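Version 3 of the folding and storage procedure, revised in July. It replaces the sheet kept in the blue binder at Pludenham. Corrections to Mingxuan Du.

# Folding and storing cotton T-shirts for stock

The procedure applies to plain and printed T-shirts in cotton jersey, short-sleeved, adult sizes. It was written for the Pludenham stockroom, which holds 2,000 shirts when full, but the method works for a single drawer. Long sleeves, polo shirts and anything with a zip are dealt with in the notes at the end.

## What you need

- A flat table, 87 cm high, long enough for a shirt with both sleeves out
- A Kang folding board, or a piece of stiff card 17 cm wide
- A lint roller
- A steamer or iron
- Acid-free tissue, for printed shirts only
- Size stickers and a pencil
- Shelf boxes with lids (we use the Ekmont medium)

Wipe the table before starting and again after every box. Pale shirts pick up dust from the surface more readily than dark ones show it, so do the pale colours first. Do not use spray polish. The silicone in it transfers to the cloth and leaves a mark which only appears after pressing.

## 1. Check that the shirt is dry

Cotton jersey can feel dry on the outside while the neck rib and the hems are still damp. Pinch the neck rib between finger and thumb at the shoulder seam, hold for a few seconds, and compare it with the body of the shirt. If the rib feels cooler, hang the shirt up again. A damp rib inside a closed box will smell within a week and may mark the shirt above it.

Shirts taken from a tumble dryer should be left flat until they have reached room temperature. Folding them warm sets the creases.

## 2. Check for stretch and twist

Hold the shirt by the shoulder seams and let it hang. The side seams should drop straight. On cheaper tubular jersey there are no side seams; use the hem as your guide, which should hang level.

If the shirt twists, lay it down and pull gently from opposite corners, first one diagonal and then the other. Steam helps. A twist that comes back after two attempts was knitted or cut into the garment, and such shirts go in the seconds box.
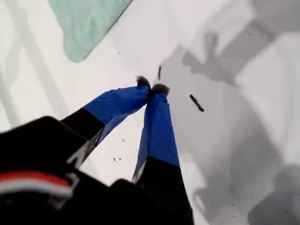

Creasing in jersey comes from three sources: pressure, heat and tension. Pressure creases come from stacking and mostly fall out on wearing. Heat creases come from the dryer and need steam. Tension creases form when cloth is stretched over something narrow and are the ones most often mistaken for bad pressing. The bright blue covering on the upper part of the left finger has the look of them, slightly wrinkled where it wraps round. On a shirt, the usual culprits are thin wire hangers and pegs placed at the shoulder. Look for short creases gathered at one point. Steam from the inside of the garment and smooth outwards with the flat of the hand, without pulling.

## 3. Lay the shirt out

1. Put the shirt on the table face down, neck away from you.
2. Take hold of the hem at both side edges and draw it towards you until it is straight.
3. Smooth the lower body first, from the centre to the sides.
4. Smooth the chest and shoulders.
5. Lay the sleeves out flat, with the underarm seam on the fold.

Starting at the hem gives you one straight line to work from. People who start at the neck tend to finish with a hem that runs off at an angle, and the fold then has to be corrected at every later step.

Any fullness should be worked up towards the shoulders and out along the sleeves. Do not chase it down into the hem. If the cloth will not lie flat across the shoulders, lift the neck clear of the table, lower it again, and repeat the last two steps. 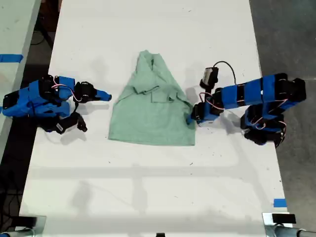
*Light mint-green garment with a straight bottom hem. The lower part lies smooth; the upper part is bunched and needs opening out before folding.*

## 4. Fold the sides

Place the board or card in the middle of the back, with its top edge level with the neck seam. On shirts with a deep neck rib, line it up with the seam and ignore the rib.

Fold the right side over the board. The fold should run parallel to the edge of the board for its whole length. Turn the sleeve back on itself so that it lies within the width of the body; one turn is enough for most sizes, two for the largest. Repeat on the left.

Check the neck at this point. It should sit centrally, with the same width of shoulder showing on each side. If it doesn't, undo the second side only. Undoing both loses the reference.

Slide the board out towards the hem. Pulling it out at the neck drags the sleeves with it.

## 5. Fold the length

There are two accepted folds.

**Half fold.** Bring the hem up to just below the neck seam, then fold in half again. Suitable for boxes, where the shirts are stacked flat. Quick, and easy to check for size.

**Third fold.** Bring the hem up by a third, then fold the remaining length over it. Suitable for drawers where the shirts stand on edge. It gives a firmer block, but puts a crease across the lower chest, so it should not be used for large prints.

For printed shirts, lay one sheet of tissue over the print before folding the sides and leave it in. Rubbery plastisol prints will stick to each other in a warm room. Water-based prints don't need tissue after the first month, though it does no harm.

Turn the finished shirt face up and run the roller over the front once. Put the size sticker on the right, near the fold, where it can be read without lifting the shirt above. Do not stick it on the print.

## 6. Faults to correct before boxing

| Fault | Likely cause | What to do |
|---|---|---|
| Block wider at one end | Side folds not parallel | Unfold to step 4 |
| Neck off centre | Board placed off centre | Unfold to step 3 |
| Lump near the top | Sleeve bunched under the shoulder | Open that side, turn the sleeve again |
| Hem showing below the fold | Hem not straight at the start | Unfold to step 3 |
| Ridge across the front | Board pressed in while cloth was warm | Steam, cool, refold |

A lump near the top is by far the most common of these. It is sometimes left in place on the grounds that the stack will flatten it. The stack does not flatten it. The shirts above take up the same shape, and the pile leans.

A shirt with its lower half flat and its collar and sleeves tucked into a raised, wrinkled heap will pass a quick glance from the hem end of the table. Check from the neck end.
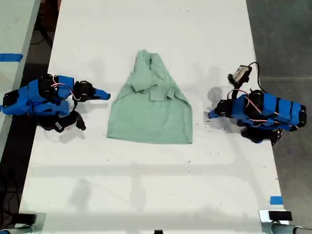
## 7. Box the shirts

Stack with the neck folds alternating, so that the thicker edges do not all fall on the same side. Keep one colour and one size to a box where there is enough stock. Where there isn't, keep one colour and put the smallest size on top.

Fill to a finger's width below the lid. An overfilled Ekmont box will close, but the lid bows and the boxes above it sit crooked.

Write the following on the short end, in pencil:

- colour name as given on the supplier's invoice
- size or sizes
- month boxed
- initials of whoever folded

Don't write the number of shirts. It is wrong as soon as one is taken out, and the stock sheet has it anyway.

## 8. Storage conditions

Keep boxes off the floor and away from outside walls. The Jultville store has a cold wall along the back, and boxes pushed up against it have come out with foxing on the white shirts. Leave a hand's width.

Keep pale colours out of direct light even when boxed if the boxes are translucent. Mint, lemon and light pink fade along the fold first, which can't be put right.

Refold anything that has been in store for more than a year, moving the folds by a few centimetres.

## Notes

**Long sleeves.** As step 4, but fold the sleeve straight down the body after turning the side over. Do not cross the sleeves.

**Polo shirts.** Fasten every button, stand the collar up, and fold with the collar clear of the board. Boxes of polos hold fewer and should not be stacked more than three high.

**Zips.** Close the zip and cover the puller with tissue.

**Brushed or fleece-backed cotton.** Too thick for the 17 cm card. Fold by hand to the width of the box.

**Vacuum bags.** Not to be used for printed stock. Plain shirts can go in them for transport between Pludenham and Jultville, and should be taken out on arrival.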